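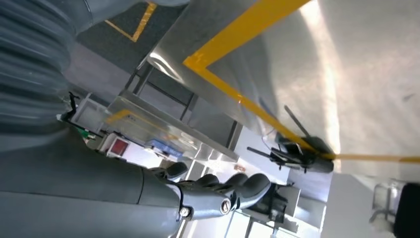
Vol. 7, Page 30

Two hands, one wrist camera

The bench at Lerkach has two kinds of end effector on it, and the people who work there disagree about which should stay. One is a gray molded hand with jointed fingers. The other is a black gripper with thin, tong-like fingers. Yellow tape on the tabletop sets the boundary of the work area, and both tools are tested inside it against the same list of parts.

The comparison was set up by Dzifa Essien, who runs handling trials for the company. Lerkach assembles valve sets for small water treatment units, and most of the picking is still done by hand. The parts are awkward: O-rings, spring clips, threaded caps in four sizes, and a molded elbow that will not lie the same way twice. Essien wanted to know how much of the list a single arm could cover without a tool change.

The tool change is the expensive part. Lerkach's current coupler takes 7 seconds to release and seat, and the controller then runs a short check on the joint encoders before it accepts a motion command. In a mixed batch this happens often enough to eat most of the time the arm saves.

The trial protocol is plain. Each tool makes 225 attempts, split evenly over nine parts. An attempt counts as good if the part is lifted, carried across the work area and set down inside a marked zone in the right orientation. Drops, double picks and parts that rotate in the grasp are logged separately. Object positions come from a list generated in advance, so both tools face the same layouts in the same order.

"We had a looser version of this last year and it told us very little," Essien said. "People were placing parts where they thought the gripper would like them."

The thin-fingered gripper did well on clips and rings. It can reach between neighboring parts, and its closing motion is easy to model. Its weak point was the elbow, which turned in the grasp on most lifts. Closing force made little difference. At the high setting the part still turned, and two of them came back with marks on the sealing face.

The jointed hand handled the elbow and the larger caps with few drops. It wraps the part, so the controller needs less accuracy in the approach. On small rings it was poor. Out of all its attempts it logged 127 good placements, and nearly every failure was on a part thinner than the fingertip.

Palesa Van der Merwe, who wrote the grasp planner, thinks the raw count undersells the hand. The planner was first tuned for a parallel gripper and then extended. It still chooses an approach direction before it chooses a finger posture, and for small parts that order is wrong. She would like to rerun the rings with the two steps solved together.

The camera has its own problems. Mounted at the wrist, it gives a close view of the fingertips and a good estimate of where they are relative to the part. It also means the fingers take up a large share of every picture. When the hand curls, a near finger can hide the object for the last stretch of the approach, and the planner then works from its last clean estimate.
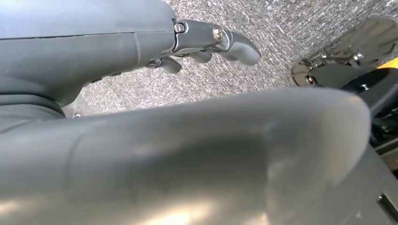 Fingers of the gray hand in a partly curled pose, seen from the wrist camera over gray carpet.

Zodwa Steyn, who looks after the vision side, tried three remedies. A wider lens brought the part back into view but blurred the edges used for pose estimation. A second fixed camera solved the occlusion and added a calibration step that had to be repeated whenever the bench was moved. The third remedy was to delay the curl: the fingers stay open until the palm is nearly in contact and then close in one motion. This cost a little time on each cycle and removed most of the blind approaches. It is now the default.

Glare was a smaller matter. A light tabletop reflects overhead lamps, and the exposure control would darken the whole view to compensate. Steyn locked the exposure and the problem went away, at the price of some detail in the shadows under the fingers.

Maintenance is harder to score. The black gripper has fewer moving parts, and a finger can be replaced with a hex key and a spare from the drawer. The hand takes longer. Its shells have to come apart along the seam before the joint can be reached, and the tendons must be retensioned afterward - a job Steyn puts at half a morning.

Lerkach has not chosen. Essien's interim plan is to split the batch, with the gripper taking rings and clips first and the hand taking everything else after a single tool change. Van der Merwe's revised planner goes on the bench in October, using the same layout list.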